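Second-hand folding table for market stall, is 30 too much?
Posted by kutar_jam, 6 May 2022

Good morning to all. I have sold my jams at the Brollonness market since March and I still borrow a table from my neighbour. Now I have found a white one, a Bellamy, second-hand, for 30 pounds. The seller says it carries 54 kilos. My jars are heavy and I am afraid the middle will bend. Has anybody the same table, and would you buy it?

oldquince
I had a Bellamy for two seasons. It is fine for cakes. For jam I would not take it, the lock on the legs becomes weak and you must check it every morning. Pay more and buy new.

marrow_and_more
I don't agree with oldquince. Mine has been to Grurnomance and back more times than I remember and the legs are good. You must put the heavy boxes over the legs and only the display jars in the middle. Thirty is a fair price if the top is flat. Put a long ruler on it before you pay.

kutar_jam
Thank you both. I will bring a ruler. About the colour I have also a doubt, because white shows every drop of blackcurrant.

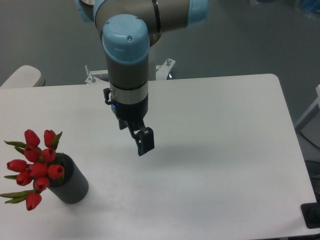

On the other side, a white top makes the stall look clean when I have no cloth on it, and red jam looks very nice against it. My neighbour's table is brown and in the shade the jars almost disappear.

oldquince
Use a cloth in any case. Customers at Brollonness put their wet umbrellas on everything.

pennyfern
A cloth needs washing and ironing after each market, and the wind takes it. I stopped with cloths last year. A damp sponge with a little bicarbonate takes blackcurrant off white plastic, but do it the same day.

marrow_and_more
How many jars do you bring? I once carried over 400 to the Grurnomance fair, and for that you want two tables, whichever make you choose.

kutar_jam
Much less than that! I will go to see it tomorrow and ask if he takes 25.

oldquince
Check the leg locks, please. Open and close them several times in front of him.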